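Questions people have been asking about the grippers
Barnano staff pages > Working here > Automation
Last updated Sat 1 August

Since the Morris Street building started changing over, the same questions have been coming up at lunch, in the parking lot and in the comment box by the back stairs, so we have gathered them on one page. Some answers are short and some ramble a bit. If yours is missing, Cristóbal Rivadeneira in the workshop office keeps the list and is glad to add to it.

What exactly is being automated?

The sorting and repacking of returned parts, and for the moment only that. Returns used to be opened, checked, sorted into trays and rebagged entirely by hand at the long benches. The plan, which we call Nallinix because the project needed a name and that one stuck, is to have robot arms take over the picking and placing while people do the checking and deciding. Receiving, shipping, repairs and the phones are staying the way they are.

Is anyone losing their job over this?

No. There are 14 people on the returns team today and there will be 14 when the arms are running. Everyone got this in writing in May, and if your letter has gone missing (it happens, mine spent a month under a plant) please ask for another copy. What does change is the mix of work. You will probably spend less of your day reaching into bins and more of it looking at parts, showing the system how a job is done, and fixing things when a tray comes out wrong.

What does "showing the system how a job is done" mean for me?

It means you pick up a hand-held gripper and do the job with it, over and over, while it records. You close the fingers on a part, lift it, move it, set it down and let go. The arms learn from those recordings, so the little habits you have built up over the years — turning a bracket so it comes out of the bag without snagging, say — are just what we hope to catch. A session is 80 repeats of one task, and most people find it takes a few sessions before the tool stops feeling like a pair of oven mitts.

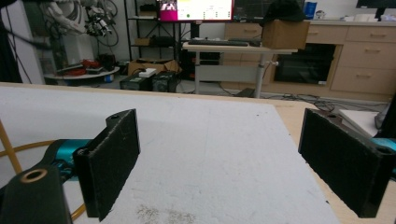 Please go at your own pace, too. A recording made in a hurry teaches hurrying, and we would much sooner have a slow, careful set than a fast one full of fumbles. If you drop something, say so, mark the repeat and carry on with the next one. Dropped parts are no black mark against you, and we do keep those repeats, because they are useful in their own way.

Will I be recorded or watched?

The recordings are used for teaching the arms and for nothing else. They are not looked at for reviews, raises or time sheets, and supervisors don't have access to the folder. You can ask to sit down and look through your own sessions, and you can ask for any of them to be deleted. A couple of people have done that already and it was no trouble at all.

My hands and shoulders are bad. Do I have to use the gripper?

You don't. Holding anything out in front of you for a long stretch gets tiring, so the limit is 3 sessions a day for everyone, with a proper break after each. If even one is too much, tell Cristóbal or your lead and you will be put on checking or labeling instead. Several of us are hoping the arms will be kind to our shoulders in the long run, but that is a hope, and I won't promise it on a web page.

Do I get paid more for this work?

Yes, sessions carry the same extra rate as training a new hire, which seemed only fair given that it is much the same job. Put them on your sheet under "teaching."

What if the arm does it wrong?

It will, especially in the first months. Press the yellow pause button at your station, take the part out once the arm has stopped, and write down what happened in plain words. "Grabbed the bag and left the part behind" is a perfectly good note. Please don't try to help an arm along while it's moving, however tempting it gets.

Who decides if it isn't working out?

The returns team has a meeting every other week with Vatwood, the firm setting up the arms, and any five people on the team can ask for a task to go back to being done by hand while it's looked at. This was used once in the spring for the small springs and washers, which are still sorted by hand and may be for a good while yet.

Can I come and have a look even if I'm not in returns?

Please do! Knock first, keep your coffee outside, and ask whoever is working before you pick anything up.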